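Teaching by hand: what we learnt from folding clothes on a bed
Speaker notes, Voruldale meeting, Wednesday, April 3, 2019

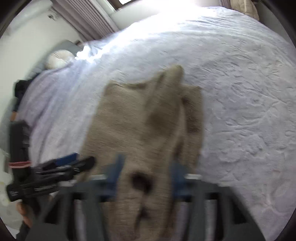

OPENING (leave the picture up while people sit down)

Good evening, and thank you all for coming out. I'll give everyone a moment to find a chair, and if you're at the back and can't hear me, do wave.

So, a brown fuzzy garment on a big soft bed, and a pair of grippers closing in on it. You'll notice it's a bit blurred, because the picture comes from the gripper itself and the gripper was on the move. I'm going to come back to this one several times, so have a good look while I get my water.

I work on a project called Vestudia. We want a robot that can deal with clothes: pick them up, spread them out, fold them, put them on the pile. My part is the teaching. I spend most of my working week either showing a machine how to do something or watching somebody else show it, and I've grown very fond of it, even on the days when it's forty minutes of sleeves.

TWO WAYS OF SHOWING

(Slow down here. Last time I rushed it and got the same question three times afterwards.)

There are 2 ways we've tried, and I'd like to be fair to both of them.

The first is remote control. You sit at a desk with a pair of handles, the robot stands at its table, and whatever you do with the handles it does with its arms. We call our desk set-up Derkalum, and we used it all through the winter. The lovely thing about it is that everything you record is something the robot has already managed with its own arms. If it can't reach, you find out straight away, usually with a horrid little beep.

The trouble is that you feel so terribly far away. You're folding a jumper by looking at it on a screen, and you can't feel whether you've caught one layer or both, and you get slower and slower and more and more careful until you're moving like someone carrying a full bowl of soup across a good carpet. My first towel took me 12 minutes. I have folded towels all my life!

The second way is the one behind me. You take the gripper off the robot's arm, so to speak, and hold it in your own hand. There's a camera on it, so the recording is made from where the fingers are, and you simply get on with the job. We call the hand-held set Yimer. No desk, no arms, and you can carry it to wherever the clothes happen to be.

BACK TO THE PICTURE

(Point at the bottom first, then the left.)

The grey gripper at the bottom is the one doing the looking, with the cloth coming down between its jaws. Those blue pads are the fingers. And over on the left there's the second one, reaching in, with a bit of a hand just showing beneath it.

Now look at the cloth. There's a fold standing up in the middle of it, and the way it's lying I couldn't tell you from this one view which part of the garment we've got hold of. I put that to you because it's exactly the problem the robot has. A person would give it a shake, or turn it over, or have a feel along the edge. All of those little hunting-about movements are part of the lesson, and we nearly threw them away.

(Pause. Let them look.)

I should tell that story properly. When we began with the hand-held set we were very proud of our neatness. We practised each fold beforehand, and if anybody fumbled we deleted it and went again. By February we had 80 good clean folds, and we were pleased as punch. Then we tried the result on the robot. It was marvellous for as long as the garment was lying just so. The moment a sleeve was tucked under, it went ahead and folded the lump.

It had never once seen anybody get out of a muddle. So we went back and started from muddles. Drop the thing on the bed, take it as it lands, and keep the recording running while you sort it out. If you pinch the blanket along with the garment, let go and try again, and leave that in too.

ON BLANKETS

(Skip if we're behind. If not, they usually enjoy it.)

A word about working on a bed. A table is easy: it's flat, it's hard, and the cloth slides. A plush blanket gives under your fingers, it has dents and wrinkles of its own, and the gripper can take hold of it quite as happily as it takes hold of a cardigan. And then there's the light. See the top of the bed, how it's gone almost white and you lose the edge of it? We used to draw the curtains for every session. We've rather stopped doing that, as people who want their clothes folded will also want some daylight.

WHAT I'D TELL ANYONE STARTING

Go slower than you would at home, though only a little. If you move at full speed the pictures smear, and you've seen what that looks like. If you creep, the robot will learn to creep.

Keep both grippers in the other one's view when you can. It's awkward, and you'll bump them together, and that's all right.

Swap people over. We each fold in our own way and are quite stubborn about it (I bring the sleeves in first, and I'm told this is wrong). Two of us had a proper disagreement over collars that lasted most of an afternoon. We kept both versions.

Stop after an hour. Your wrist will be telling you the same.

And don't give up the remote control altogether. We still use Derkalum for the last stretch, when the robot nearly has it and only needs a nudge at one particular spot. Of our last 12 sessions, 3 were done at the desk, and I'd not want to be without them.

QUESTIONS

Likely ones:

Does it work on trousers? Yes, better than jumpers. Long straight edges.

Can it do a fitted sheet? No. Neither can I.

Could someone with no training do the showing? We think so. It takes almost 2 hours to get comfortable with the Yimer set, and a good part of that is learning to trust the pads to hold.

(The hand-held set is in the bag under the table. Pass it round, both halves, and remind people it pinches. Get it back before the tea.)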